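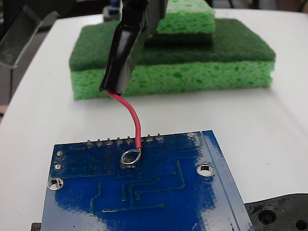
The blue board with the red wire, and the green sponges behind it.

Questions we often get about the wire and board exercise

Last change to this page: 2/28/25

Which board do I need?
Any old circuit board with plated holes and some free pads is good for practice. In our course in Plitenau we use a blue one with a row of header pins on one edge. Please do not take a board which you still want to use in a device. After many attempts the pads become tired and can lift.

Which wire is the best?
We use a thin red insulated wire, with the end stripped and bent to a small loop. Red is easy to see against the blue. Make the loop a little bigger than the hole you aim for, so that it lies around the pad and does not fall in. The wire in our kit is 112 mm long, and you can cut it shorter if it pulls to the side.

Do you sell the kit?
Yes, under the name Jurninora. It contains the wires, one board and the sponges. You can pick it up at our office in Plitenau or order it from the Kelmendi shop.

Why are there kitchen sponges in the kit?
They are a simple stand. Put the large sponge on the table with the dark green scrubber side up. Then lay the small one on it with its scrubber side down. The two rough sides hold each other quite well, and the soft side on the top gives you a place to rest the wire between two attempts. 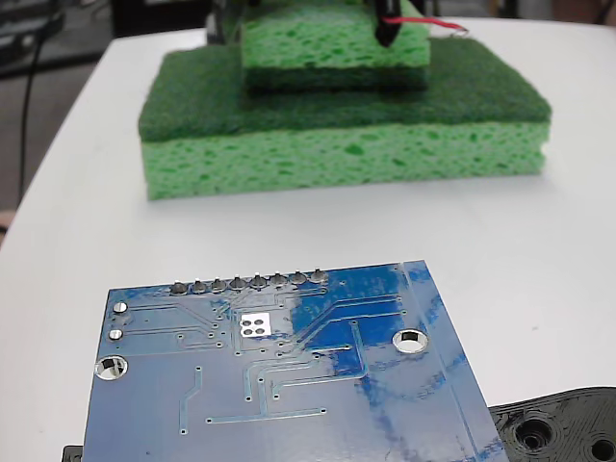 The sponges must be dry. A wet sponge brings water to the pads, and it is also not stable. If yours are new and pressed flat, let them open in water first and dry them over night.

Can I glue the sponges together?
You can, but I do not advise it. Mutua Magesa, who wrote the first version of the exercise, glued his and later could not replace the lower one alone.

The light reflects on the board and I cannot see the pads. What can I do?
A glossy board is difficult under a ceiling lamp. Turn the board a little until the bright stripe moves away from the pad you want. A white table makes the parts easy to find, but it also gives more light back, so some people put a gray paper under the board.

Must I solder the loop?
Not in the first part. First you only place the loop around the pad and keep it quiet. Soldering comes in lesson 6, and there you should have a good fume extractor and a heat-proof mat. Move the sponges far away from the iron before you switch it on.
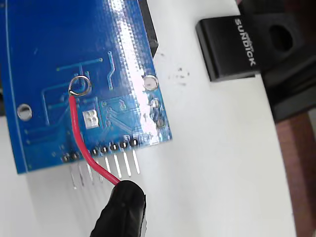
How do I store the parts?
Put the board in a flat box and the wires in a small bag, straight if possible. A wire that was folded many times breaks inside the insulation, and you do not see it from outside. We keep the sponges in the open, on the shelf.

When is the next course?
In June, together with Munaveo. Please write to the office if you want a place.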